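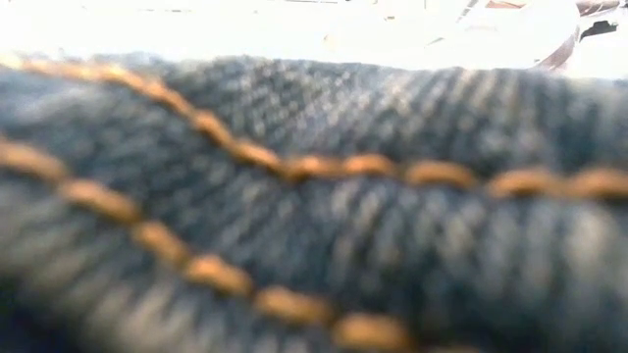

Heavy denim is a demanding test for any soft-sided storage product. A folded pair of jeans is thick at the seams, holds its creases poorly, and weighs more than most other garments in a household. Juser Home Review therefore included jeans in its assessment of the Dukus fabric storage bin, sold in beige with dark trim and in navy blue.

The bins were assessed over 17 sorting sessions using a mixed load of 37 garments. The walls remained upright when the bin was partly filled, and the open top allowed clothing to be placed inside without a second hand to hold the rim. 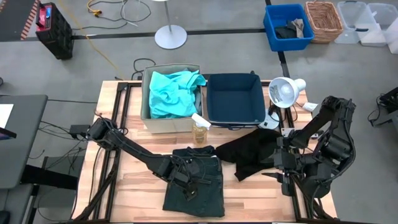 Light garments put in without folding tend to rise above the rim, and households that do not fold will need a larger size. Jeans should be folded flat on a table first and placed at the bottom. The navy bin is recommended for dark clothing, as lint is less noticeable on it – the beige bin is easier to find in a closet.

The comparable Yoo bin has stiffer walls but takes up more shelf space when folded. The Dukus bin is recommended for everyday sorting. It is not recommended for long-term storage, as it is supplied without a lid.

Reader comments (3)

Mine sagged after a winter of sweaters. Fine for T-shirts.

Does the navy run when wiped with a damp cloth?

We use the Udo ones at work and they are deeper. Would like to see those tested.

Contact | © Juser Home Review | Back to top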